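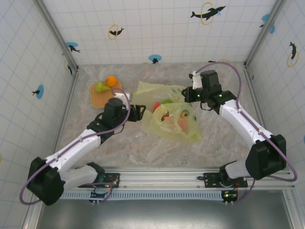

November 17, 2020

Bagging task, two-arm cell. Mostly a controls day, with a bit of perception whinging at the end.

Picked up where I left off with the handover jitter. Recap for whoever reads this next: when both arms come in close to each other over the bag, the planner starts flip-flopping between two elbow solutions on the right arm, and you get that horrible little shimmy at the wrist. I'd been blaming the IK seed for a week. Spent the first hour proving myself wrong, which was a good use of a coffee. The seed is fine! It's the collision margin. Haledine (our planner wrapper, for the new folks) inflates every link by the same padding, and the grippers get it too, so once both wrists are over the bag the whole middle of the workspace is technically illegal. The planner finds a skinny gap, loses it on the next replan, finds a different one, and so on forever.

Fix for now is a per-link padding table. Grippers get a much smaller number than the forearms. It's in the cell config under link_padding, please don't go editing the one in the wrapper's defaults folder, that one gets overwritten every time somebody rebuilds. Ask me how I know.

Replayed the 11 saved start poses with the new table. Shimmy gone on all but one, and that one is the pose where the left arm comes in really low from its base side, so I reckon it's a real near-miss and the planner is right to be nervous. Left it alone.

Then the control loop. We're running the joint controller at 500 Hz and the Detmont driver swears it's keeping up, but I logged the cycle times properly for the first time in ages and found 353 late cycles in one long run. They come in clumps, too, which smelled like something else hogging the core. Sure enough, the image logger was pinned to the same one. Moved it over with the other housekeeping stuff and reran the same trajectory: no late cycles. I'm a little embarrassed about how long that's been sitting there. It probably explains the buzzing complaints from the last demo, though I can't prove it now without putting it back, and I'm not putting it back.

Side note on cables. The left one hangs in a pretty generous loop and the planner knows nothing about it. I had a go at modelling it as a fat capsule stuck to the forearm, and that was awful, every reach toward the centre got rejected straight off. Pulled it out again. Better idea might be a soft cost on wrist rotation so it doesn't wind itself up over a session. I've wanted joint-travel accounting for ages anyway. Not today.

Perception. Ugh, the yellow bag. Fruit outside it, on the placemat, is easy: the orange and the pear both segment cleanly and the pear even gets a sensible grasp axis lying on its side. Fruit inside the bag is a different story. Plastic is see-through enough that the detector fires on whatever's under it, so we get a lovely confident box for the red one, and then the grasp planner happily proposes closing the fingers on it straight through the bag. The detector has no idea there's a layer in the way. Depth doesn't help much because it returns the plastic in some spots and the fruit in others, and the blend in between looks like a third object that isn't there.

What I tried, in order:

Masking out everything inside the bag's outline. Works, but then the planner thinks the bag is a flat yellow puddle and the arms come down way too low. Had my hand on the stop for that one.

Keeping the mask for grasp candidates and leaving the depth in for collision. Much better. This is what's checked in on the bag_mask branch. The ghost objects are still in the collision map, but they only make the arms a bit shy, and I can live with shy.

Colour-correcting under the plastic. Don't bother. I gave it an hour and all it did was turn the peachy one into something that got labelled as an orange.

For training the bag segmenter I've got 159 labelled images so far, and too many of them have the bag sitting in basically the same spot. Need way more variety in how it's crumpled and which way the opening faces. Opening edge is the thing we really care about, seeing as that's where the left gripper is supposed to pinch and hold while the right one drops things in. Right now the edge predictor gives me a nice line along the opening and then wanders off down a crease like it's seen something interesting.

Also had a poke at the dolphins. I had a theory that the stickers on the walls were pulling in false detections, because the rings are yellow and so's the bag. Ran the segmenter with the wall region cropped out and with it left in. A couple of ring pixels light up with it in, nothing that survives the size filter. Theory dead, dolphins stay. I'm quite happy about that.

To do:

Port the padding table to the Mendonden cell, same arms, same problem I'd bet.
Add the cycle-time log to the startup check so late cycles show up on the console.
More bag images, opening facing every which way.
Write up the hold-open primitive. The gripper force limit is still a hard-coded number with my initials next to it.
Ask Haddad for the driver changelog before we upgrade in December. Last time the joint sign convention flipped on us and the notes had one line about it, in the middle of a paragraph on licensing.

Branch is pushed, arms parked, config backed up to the shared drive under today's folder.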